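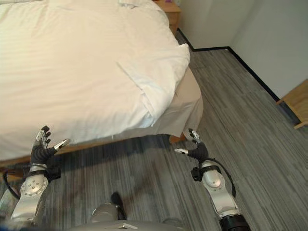
*Start pose for the corner routine: both hands open, one on either side of the bed corner.*

## 4. Getting the corner routine running

If you've made it through section 3, Urell is installed, both arms answer when you ping them, and the hands open and close when you tell them to. Good! Now we get to the fun part, where the software looks at a bed, finds a corner and works out how to put two hands near it.

Three programs are involved, and I mix up their names too, so keep this handy:

- **Urell** runs the whole routine and is the only one you'll start by hand.
- **Dultholm** takes the head view and finds the cloth edge, the corner, and the line where the cloth drops over the side.
- **Fajardo** plans the arm paths and sends them out.

### 4.1 Load the bed profile

1. Open a terminal on the robot computer and type `urell start --task corner`. Give it a moment. The first start after a reboot is slow (it loads the edge model from disk) and there's no progress bar, sorry.
2. When the prompt comes back, type `profile load bed_wide`. We also ship `bed_narrow`. If you pick the wrong one, Fajardo will still plan happily, but the reach limits will be off and one arm will keep stopping short.
3. Type `profile show` and look at the line called `skirt`. Set it to `yes` if fabric hangs below the top cover, and `no` if you can see bare bed frame there. I leave this wrong more often than any other setting.
4. Save with `profile save`. Unsaved changes go away when the routine ends.

> **Note:** Profiles from before the November release won't load. Run `profile convert` on them once and they'll be fine.

### 4.2 Check what Dultholm sees

Type `dultholm view`. You get the head view with colored lines drawn over it: green for the cloth edge, orange for the drop, and a little cross on the corner.
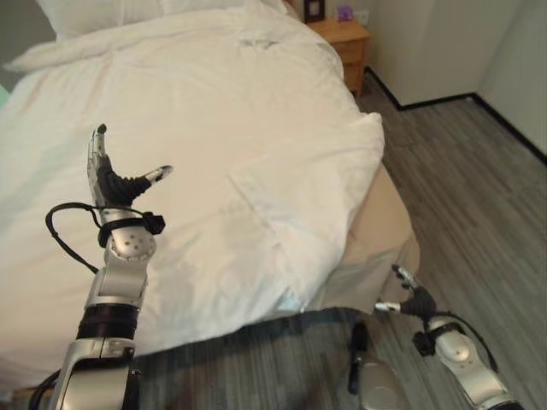
*Left hand up over the duvet, right hand lower near the front corner. A good arm position for the edge check.*

White bedding is the hard case. There isn't much contrast between a fold and a real edge, so the detector leans on shading, and shading changes every time an arm throws a shadow across the cloth. Tamsin Ruiz-Ortega rewrote the shadow filter last spring using 1,685 labeled head views from our Firelville room, and it's a lot better than it was. It still gets fooled sometimes — mostly by a long crease that runs toward the corner.

1. Wait until the green line stops jumping. If it never settles, raise `edge.smooth` one notch at a time.
2. Look at the score in the top corner of the viewer. I want 88 or better before I let the arms move. The software will accept less than that if you tell it to, and I'd rather you didn't.
3. Make sure the cross sits on the corner of the bed and hasn't landed on a loose flap of cover. You can drag it with the mouse. A dragged cross turns yellow and stays put until you type `corner auto`.
4. Check that the hands are masked. They should show up as flat gray shapes in the viewer. An unmasked fingertip looks a lot like the end of a fold to the detector, and then the robot tries to reach for itself (funny once).

> **Note:** If the mask lags behind a moving hand, your arm clock and camera clock have drifted. Type `clock sync` and try again. I've seen a lag of 193 milliseconds come from nothing more than a laptop waking up from sleep.

### 4.3 Set the hover height

The hover height is how far above the cloth Fajardo parks the fingertips before it hands over to the wrist view. The default is 50 millimeters, and for a first run I'd leave it alone.

Once the hand is over the cloth, the head camera isn't much use for it, as the back of the hand blocks the very spot you care about. So Urell switches to the wrist view for the last bit and uses the fingertips themselves as a ruler.
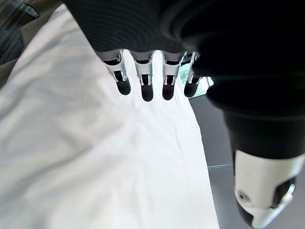
The switch is automatic, but you do have to tell it which fingers to trust:

1. Type `wrist tips auto`. Urell marks each dark tip it finds with a number.
2. If it misses one, type `wrist tips pick` and click on it yourself. Leave the thumb out for now. It has its own setting, `wrist.thumb`, and that one is off by default.
3. Check the exposure. White cloth under a strong light can wash out until the wrinkles vanish, and then there's nothing left to measure against. Drop `wrist.exposure` until you can see soft gray in the folds again.
4. Type `wrist save`. Do this once per hand — left and right are stored separately.

### 4.4 First dry run

> **Caution:** Keep the stop button in your hand for this part. Keep feet and loose cables out of the arms' reach, and don't lean over the bed to fix the cover while Fajardo is in `armed`.

1. Type `fajardo speed slow`.
2. Type `plan`. Two ghost arms appear in the viewer. Watch them all the way through before going on, and pay attention to the elbows, especially if there's furniture close to the bed.
3. Type `armed`, then `go`.

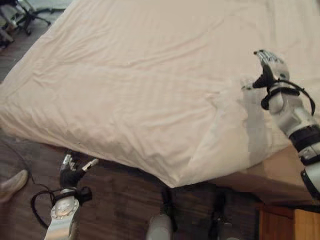 4. When both hands have stopped, type `hold`. The arms keep their pose and the planner lets go of its path, so you can poke at settings without restarting.
5. Compare the `left.gap` and `right.gap` readouts. They don't need to match, but each one should be steady. A number that wanders while the arm is still usually means the corner cross has come loose, so go back to 4.2.
6. Type `home` to bring the arms back.

If Fajardo refuses a plan with `reach: no solution`, roll the base a little closer and run `plan` again before you touch any limits. If it says `mask overlap`, the arms cross in the head view, and typing `plan --wide` normally sorts it out.

Closing the fingers on the cloth is covered in section 5. Keep your saved wrist settings, you'll need them there.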